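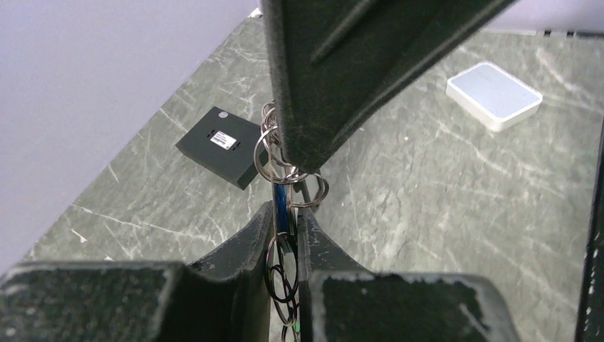 Is a home-built gripper any good?
For some jobs. I have been building robot grippers in a shared workshop at Nurdale since May, and I still distrust most of what gets posted about them. A clip of a machine lifting one foam cube tells you very little. Key rings are a harder test, and I would sooner see a bunch of them hanging at the fingers, every loop snagged on the next, than any number of cubes. Ask whoever is selling you plans to try that first.

Do I need the felt on the fingers?
You need something soft. Bare printed plastic is slippery and people blame the motor for it. Felt grips better, but it scuffs, picks up lint and has to be replaced. I have tried 11 kinds of padding and would buy two of them again. The expensive "robot grade" sheet was not one of the two.

How much did it cost?
More than the forum says. The forum price leaves out the parts you ruin, and I ruined plenty. My first set of fingers went through 15 versions. If a build list comes to a suspiciously round total, somebody has forgotten the screws.

Which plans should I follow?
I started from the Erum plans, which are readable, and moved to Trisard when I wanted a narrower tip. Neither set says how tight the finger bolts should be. Amparo Ortuño, who shares the bench with me, worked it out by stripping a few.

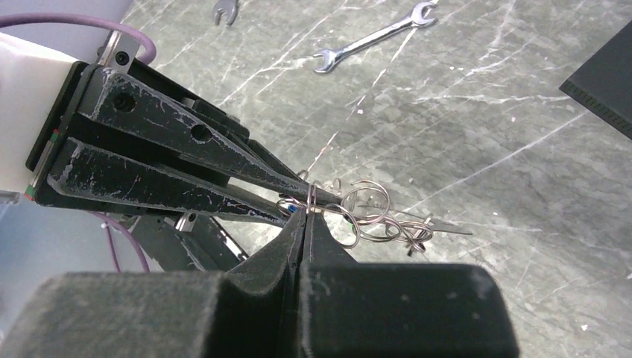
She also keeps two wrenches within reach, and I have stopped arguing with her about it. Fasteners work loose on anything that opens and closes all day. Check them before every session, whatever the plans claim about thread lock.

Can it sort a tangle of rings by itself?
Mine can't, and I would want to watch an uncut hour of anyone's that can. Pinching one loop is easy enough. Pulling it free without dragging the others along is where it falls apart. In our last count we got a single ring clear 27 times out of a very long evening, and I am not going to dress that up as a success rate.

Would a camera at the wrist fix that?
It helps you see what went wrong. It doesn't make the fingers any smarter. Shiny wire is also miserable to look at under workshop lights, so expect to spend time moving lamps.

Is the Ó Dálaigh controller worth the money?
I borrowed one and gave it back. The manual was good. The motion was no smoother than what I had, at least with my arm.

Will you sell me a finished one?
No. I'd have to support it, and I can barely support my own. The drawings for the current fingers are free to anyone who comes by the workshop, last revised August 2022. Bring your own felt.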